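New gray panel and a busy computer bench at the Tisbridge workshop

May 2019

The assembly workshop in Tisbridge has a new addition, and we are thrilled with it! A flat gray parts panel now stands at the aluminum slat wall, with holders, pockets and trays raised right out of its surface. Dexter Gatchalian drew the first version in January and went through 2 full redesigns before he was happy with the spacing.

The idea is simple. Small parts get a place of their own, upright and easy to reach, and the bench stays clear for bigger jobs. The narrow slotted holders sit over on the left, the two rectangular pockets come next, and the U-shaped bracket is up in the right corner with a second tray lower down. Dexter says the lower tray is his favorite – it was also the one that took the longest to get right.

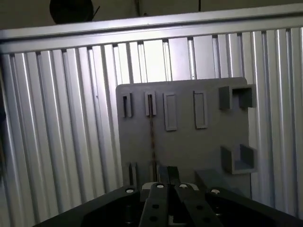 Memory modules and old desktops

The other big news is the desktop refit. Malinowski, the office supplier across the river, has passed on 60 used computer towers, and our job is to fit them with memory and get them ready for schools in the area. The work is done with the tower lying on its side and the side panel off, so the green motherboard, the memory slots and the power supply are all open from above. The blue plastic clips and handles inside make these Dell machines a pleasure to work on (anyone who has fought with tiny case screws will understand).

Stanisława Chmielewska wrote the bench notes for the refit and is already collecting suggestions for the next edition. Her main tip so far: check both latches on every memory slot before the module goes anywhere near it, and keep the loose power cables away from the slots while you do. 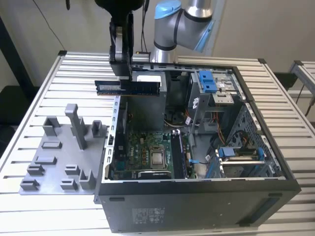

Tisbridge Workshop | Bench Assembly Team

The Malinowski towers will keep the team going through the summer, and a grant of $2,000 from Cesasier covers the memory and the spare cables. We can't wait to see the first ones go out! Bench notes and the panel drawings can be picked up at the front desk, and Dexter is glad to talk through the measurements with anyone who wants to build a panel like it.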